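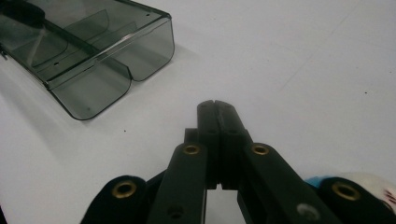

Notes for the Sargate talk, Apr 2, 2024. 20 minutes plus questions. Drink some water first!

Opening

Hi everyone, I'm Glenys Trevor, I run the kitting benches at Enberg. We put small parts into trays, and the trays go off to the assembly side. I've been at it long enough to have opinions, so you've been warned. (Wait for the laugh. If there isn't one, keep going.)

Thomas asked me to talk about the technology. I told him I'd rather talk about Monday mornings, and he said fine.

What we used to do

Everything by hand. On a big order we'd send out 1,000 trays in a week, and you felt it in your thumbs by Thursday. We had 35 people across both shifts and a radio war that never got settled.

Ask the room: who here has done repetitive bench work? Get hands up, pick someone, ask what hurt.

What the machines took over

The dull end of it, mostly. Picking up a tray, setting it down square, dropping in the parts that are the same every single time. Clear plastic was a pain for ages – the system would lose track of where the rim was, and we'd be standing there nudging things by hand like it was 2005. Abdelilah spent most of June on the lighting and it's a lot better now. Not perfect. Shiny lids still muck it up.

What it did to our jobs

Slow down for this bit, it's the reason I came.

Awuor was one of our fastest packers, and speed was her thing. Then speed stopped counting for much and she was pretty flat about it, and I didn't handle that well. I kept telling her how lucky she was to get off the bench. She told me, in front of the whole tea room, that she'd liked the bench. Fair enough!

She now teaches the gripper work. You hold the tool in your own hand and do the pick yourself, over and over, and that's what the system learns from. The good packers are good at it, because they already know how a tray wants to be held. We do 200 picks in a session and then take a proper break. I fought for the break.

Pay: we moved four people up a grade. I wanted more. Say so, even if Rebecca Villa is in the front row.

Things I'd do differently

Tell people before the crates arrive. Ours found out from the delivery driver.

Ask the packers where the bench should go. We put it under the air vent and everyone froze.

Keep some hand packing on the roster for whoever wants it. (The Colombo site does this, mention them.)

If there's time: the story about the label printer. If not, go straight to questions and leave my email up on the screen.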